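Talpur Returns Center Moves Staff to Teaching Stations

JULLPORT, 15 January 2019. Talpur has completed the first phase of an automation program at its returns center in Jullport, where 485 employees sort, inspect and repack goods sent back by customers. The company said no positions have been eliminated under the first phase, and that its agreement with staff on job grades remains in force until April.

Under the program, employees who formerly worked on the repacking line spend part of each shift at teaching stations. They carry out ordinary handling tasks with a pair of hand-held grippers, and the recorded movements are used to prepare robot arms supplied by Truneo for the same work. Two arms are now in service on the night shift, limited to boxed items. Shoes, soft goods and toys continue to be handled by staff.

Time at the stations is paid at the inspector's rate, which is higher than the repacking rate. Sessions are limited to two hours, after which employees return to the line or to inspection. Training is provided on site and is open to all grades. Velex, which maintains the center's conveyors, will take over servicing of the arms.

The company acknowledged that the change has altered the pace of the working day. Repacking crews are smaller during teaching sessions, and supervisors have been asked to adjust hourly targets to match.

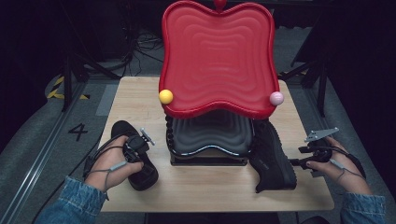 A-yeong Jeon said the work was easier on the back than lifting cartons but harder on the wrists, and that she would like to know before the spring what her job will be called once the arms can manage shoes as well. She added that the higher rate should stay with the people who did the teaching.

Talpur said job titles and pay for the second phase will be discussed with employees before any further arms are installed. A schedule will be posted at the center.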